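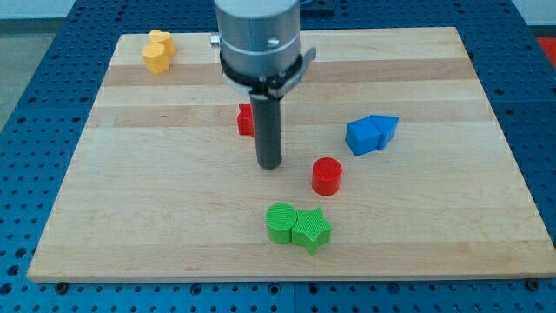

The Luvell toy and game library opened its second room in January, and this report covers the work since then under the Prevoria small grants program. The grant pays for repairs, storage and staff hours, and we have kept to those three headings. Most of the stock that comes back to us incomplete is made of small parts. Colored plastic shapes spread out on a light wooden board are easier to sort than the same shapes in the bottom of a box, and we now ask families to tip sets out onto a flat surface before they pack them up to return.

Lending

The library now has 200 member families, up from the number we gave in our application. The growth came mainly from the Escobar side of town, where the bus route changed last fall and people can reach us without a transfer. We had expected more sign-ups from the two elementary schools. Those have been slow. Hjørdis Wallin visited both schools and left forms at the front office, but one school sends flyers home only once a month and we missed the cutoff twice.

We have made 3,000 loans in the grant period. Board games are the largest group, followed by building sets and puzzles for children under six. Outdoor items hardly moved over the winter and have started to go out again in the last few weeks. We do not plan to buy more of them this year.

Loans run for three weeks with one renewal. Several parents asked for a longer period on the larger building sets, and we are trying that out with the ones nobody is waiting for. We will report on how it goes next time.

Repairs

Sreekumar Pisharody runs the repair bench two afternoons a week. He started with the backlog from the old room, which had been sitting in crates with handwritten notes on them, some of them hard to read. 26 sets from the backlog have gone back on the shelves. Others could not be saved and we have kept their parts as spares. The spares drawers are sorted by type of part and not by the set they came from, which took some arguing about, but it has made finding a replacement quicker.

Glue and replacement fasteners cost less than we budgeted. Replacement boxes cost more. Many of the original game boxes split at the corners, and tape only holds for a few loans. We have switched to plastic cases with a snap lid for anything that goes out often. The cases do not fit the deeper shelves well and leave a gap behind them – we are living with it for now.

Missing parts are still the main problem. The return desk checks each set against a card inside the lid. When the card was written by someone who knew the set, this works. Some of the older cards only say "pieces" or "all tiles," and Britt-Marie Halvorsen has been rewriting them as the sets come in. She expects to finish the puzzles by the end of summer. The construction toys will take longer.

Storage and the room

The shelving in the second room is up and fixed to the wall. The order from Caser arrived in two parts, with the brackets in the second delivery, and that cost us most of a week. During that time we lent from the front room only. The loan figures for those days are lower and we have not adjusted them.

The floor near the back door is uneven. The landlord has looked at it and agreed to level it, but has not given a date. Until it is done we are keeping the low bins for toddlers on the other side of the room. This makes the entrance tight when two strollers come in together.

Lighting is better than in the front room. We have not needed the extra lamps in the budget and would like permission to move that money to the plastic cases. A separate note on this went to Barry Pickering with the receipts.

Staffing

Ustyna Zinchenko took over the front desk at the start of the grant period. She has changed the opening hours so that we close later on two days and open later on one. The evening hours are busy. The first hour of the morning was almost always quiet, and we have had only one complaint about losing it.

We have 5 people trained on the lending software now. The software itself is adequate. It cannot send a reminder before an item is due, only after, so Ustyna sends the early reminders by hand from a spreadsheet. We asked the supplier whether this could be changed and have not had an answer.

Money

Spending is under budget on repairs and on budget for staff hours. Storage is over, for the reasons given above. If the lamp money can be moved, the three headings together will come out even. We have not drawn on the reserve.

Next steps

Before the next report we plan to finish the puzzle cards, get the floor leveled and hold one open afternoon for families from the two schools. Hjørdis has asked both schools for a date well ahead of their newsletter deadlines this time. We would also like to discuss whether a second repair bench is worth having – Sreekumar thinks it is, the rest of us are less sure there is space.

Submitted 23 April 2022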